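Coursework > Mechatronics Projects > Spring Reports

May
By Annatjie Radebe

Setup and Upkeep of the Clullon Hand-Held Gripper Station

1. Scope

This report covers the setup and maintenance of one recording station in the Gernau lab over a single term. The station is used to record two-handed manipulation of household objects. An operator stands at a table, holds a gripper in each hand and performs a task while a camera on each gripper and a camera on the operator's head record it. The recordings are passed to another group, and their use is outside this report.

I was responsible for the hardware. Nigel Tapley wrote the recording software and the log parser, and he is cited where his results are used. The operating procedure was already in place and I did not change it, apart from the start-of-session checks in section 5.

2. Condition at handover

At the start of the term the log held some 3,050 episodes, of which 257 had been rejected. Nigel sorted the rejected episodes by the error code stored with each one. In 103 cases the code was a loss of signal from one of the grippers. The remainder were split between jaw position errors, missing head camera data, and episodes the operator had stopped by hand. The log does not say why an operator stopped.

The signal losses were the largest single group, and most of them were on the right gripper. They tended to occur in the second half of a session. I took this as a sign of a mechanical fault in the cable or connector and began there.

The jaw position errors were harder to place. The stored value for "fully open" drifted over several sessions and then jumped back when someone ran the calibration script. There was no record of who had run it or when. The handover notes only said "calibrate if needed."

3. Work carried out

3.1 Cable

Each gripper is connected by a single cable that carries power and data. On the right side the cable leaves the gripper body, goes over the back of the hand and follows the forearm. The old arrangement had no fixing point between the gripper and the operator's elbow, so every wrist rotation was taken up at the connector.

I opened the connector shell and found two conductors with broken strands at the crimp. They still passed a continuity test with the cable straight. With the cable bent toward the thumb side the resistance of one of them rose and then went open. Both crimps were remade, and I shortened the stripped length so that the shell clamp closes on the jacket instead of on the bare conductors.

A tie was added near the wrist. It has to be placed with the operator's hand bent fully down, otherwise the length between gripper and tie is too short and the load goes back to the connector. This was my mistake on the first attempt. I set the tie with the wrist straight, and the right gripper dropped out within the first session. After moving the tie closer to the elbow by about a finger's width, I could move the wrist through its whole range with slack left over.

The cable on the left gripper was opened and inspected in the same way. It had no broken strands. I remade the crimps anyway so that both sides are built alike.

3.2 Fingers and jaw travel

The fingers are held by screws through the finger block. On the left gripper one screw was loose enough to turn by hand. The finger could rock by a small amount, and since the calibration script closes the jaws until they stall, the stall position depended on which way the finger was leaning at the time. This explains the drift in the stored open value at least in part.

I removed all the fingers, cleaned the seats, and refitted them with thread locker of the low-strength type. The fingers are a wear part and will be changed again, so the stronger type should not be used. Tightening was done with the jaws held closed on a flat gauge. If the screws are tightened with the jaws open the fingers can settle at a slight angle and only touch at the tips.

The linear guide inside each gripper was wiped and given a thin film of Siltach grease. The service sheet asks for this every 2,000 open-close cycles. No cycle count had been kept before this term, so Nigel added a counter to the recording software. It writes the total to the session log and shows a line of text at startup when service is due.

3.3 Plate and camera bracket

The metal plate on top of each gripper carries the camera bracket. I checked the plates for looseness and found none. The camera bracket on the right gripper could be rotated slightly under firm pressure. A change in camera angle is not visible to the operator, and the recording software does not detect it. I put a paint mark across the joint on both brackets so that movement can be seen at a glance.

3.4 Table and surroundings

The tabletop is kept covered with a plain white surface, and the task object is placed near the middle of it. The cover had been held at the front only, and it crept backward when an operator dragged an object. It is now held at both ends. Creases in the cover throw shadows of their own, which in turn upset the automatic exposure of the gripper cameras. I replaced the cover once during the term for that reason and recommend storing the spare flat.

The lamps were left where they were. I measured the light level at the four corners and the center of the table before and after changing the cover, and the differences between points were the same to within the resolution of the meter.

Nothing was done about the room behind the table. It is darker than the work area, and the gripper cameras see it whenever the operator holds a gripper low. The exposure setting was fixed at a value chosen for the tabletop, so the background is simply underexposed.

4. Trial after refit

The trial used the slotted basket with the upright handle, taken from the lab's standard object set. It is a useful test item for this purpose. The handle and rim require different approaches, and lifting by the handle brings the wrist close to the end of its range, which loads the cable at the point that had failed. The narrow slots also show motion blur clearly if the exposure is too long.

Each run started with both grippers held clear of the basket. The operator approached with one gripper, closed on the rim or the handle, moved the basket to the other side of the table, and returned to the start position.

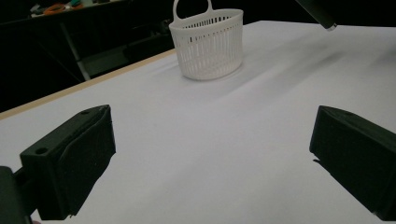
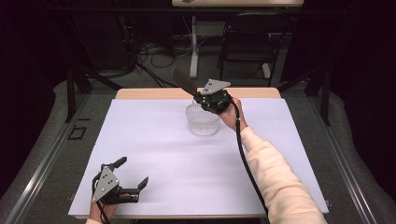 Figure 1. The basket on the work table during the trial session, from a gripper camera (first) and from the head camera (second).

Nigel and I took turns as operator. He is left-handed and I am right-handed, and we wanted both cables worked in the way they would be over a normal session. There was no loss of signal on either gripper during the trial. The stored open value was read before the first run and after the last, and it agreed to the last digit that the software reports.

There was one stopped episode. The basket was gripped by the rim with the fingers at an angle and slid out during the move. The run was stopped by hand and marked as such. I do not count it as a hardware fault.

The head camera gave no missing data. I cannot claim this as a result of the work, as the only thing I did to that camera was reseat its plug, and the fault had been rare beforehand.

5. Start-of-session checks

The following is now on a card at the station. It is done by whoever is operating, before the software is started.

Fingers. Try to rock each finger by hand. Any play, stop and retighten on the gauge.

Bracket marks. Look at the paint mark across each camera bracket. The two halves should line up.

Cable. Bend the wrist fully down with the gripper in hand. There must be slack between the gripper and the tie.

Table cover. Flat, fixed at both ends.

Calibration. Run once per session, before the first episode. Enter initials in the log.

The checks take less time than the software needs to start if the computer is switched on first.

6. Parts and spares

Crimp contacts and connector shells were taken from lab stock. The grease was bought in the smallest available tube and will outlast the station. One set of spare fingers was ordered from Navickas, together with a spare cable for each side. The fingers have been received and checked against the gauge. The cables had not arrived at the time of writing, and until they do a failure at the connector has to be repaired at the bench, which puts the station out of use for most of a morning.

7. Open points

The trial was short compared with the period covered by the old log. A low rate of signal loss can only be confirmed after several weeks of ordinary use, and Nigel's parser will produce the same table of error codes at the end of next term for comparison.

The tie fixes the cable to one operator's arm length. With two operators this was manageable, but a shorter or longer forearm requires the tie to be moved, and the check in section 5 is the only protection against it being set wrong. A sleeve with a fixed cable channel would be better. I made a sketch of one but did not build it.

The cycle counter counts commanded closures recorded in an episode. Closures made while the software is idle are missed, so the true count is higher than the displayed one. Until that is corrected I suggest greasing the guides somewhat before the message appears.

The service sheet, gauge drawing, and a copy of the check card are in the project folder under Clullon/hardware.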